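# Second Life for an Old Desktop

Project report, hardware basics class
Severino Soler (with Meenakshi Venkataraman)
Sunday, October 26, 2025

So our project was supposed to be simple. Take one dead desktop computer, find out why it's dead, fix it if we can, and write down everything we learn along the way. We spent 25 days on it, mostly evenings, and I can tell you right now that I know way more about dust than I ever wanted to.

The computer came from the storage closet at Mikham, the community study center where Meenakshi tutors. It had a sticker on the back with the number 713 on it, so that's what we called it the whole time (as in "did you bring the screws for 713?"). It would power on, the fans would spin up, and then it would shut itself off before anything showed on the screen.

## What we wanted to learn

Our instructor, Behrouz Bakhtiari, asked us to pick one question and stick with it. We picked this one: how much of a computer's trouble comes from connections and heat, compared with parts that have really failed? Neither of us had opened a desktop before. Meenakshi had changed a laptop battery once, and I had watched a lot of videos, so you could say she was the experienced one!

## Opening it up

The side panel came off easily once we stopped pulling it in the wrong direction. We laid the case down on the table, took a few photos of where every cable went, and drew a map in my notebook. The map is ugly but it saved us twice, so I'm leaving it in the folder with this report.
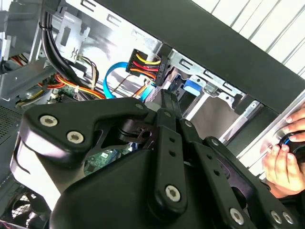 Cables were the part of the project I underestimated the most. I figured a computer was mostly boards with a few wires between them, and then you get the side off and there are wires going everywhere. We started by sorting them in our heads by what they do. The orange, red and yellow ones running over the green motherboard carry power, and in a standard supply yellow is 12 volts, red is 5 and orange is 3.3, which I now have memorized forever. The thick black bundle that loops down past the metal bracket has a small white cable tie on it, and we decided early on to leave that tie alone and work around it. I wanted to snip it so we'd have more slack. Meenakshi said no, and she was right, because getting a bundle like that back into shape would've been a whole evening by itself.

After the cables we went through the rest in this order:

1. Unplug and reseat the memory.
2. Unplug and reseat the main power connector.
3. Take off the processor cooler, clean it, put on new thermal paste.
4. Swap in a power supply from the class shelf.

We tried to start the computer after each step and wrote down what happened. Changing one thing at a time was Mr. Bakhtiari's rule, and it's slow, but it meant we knew which step to thank.

## What we found

Steps 1 and 2 did nothing at all. Kind of a letdown, to be fair. Step 3 was the big one. The old paste had dried into a gray crust and one of the cooler's corners wasn't clipped down, so it was barely touching the processor. We cleaned it with alcohol, put on a fresh dot of paste, clipped all four corners (checked them, then checked them again), and pressed the power button. It stayed on! Meenakshi yelled loud enough that somebody came in from the hallway.

We still did step 4, since it was in our plan. The different power supply made no change, so we put the original one back in.

## Things we'd do differently

I'd label the front panel connectors before pulling them. Those little plugs are tiny and we had the power switch and the reset switch mixed up for one whole evening. I'd also bring a magnetic tray, because we lost 2 screws inside the case and had to tip the entire thing over to get them back.

## What's next

In November we want to install an operating system and give 713 back to Mikham so kids can type their homework on it. The drive hasn't been tested yet. Meenakshi wants to run the check overnight, and I need to find a keyboard that has all its keys.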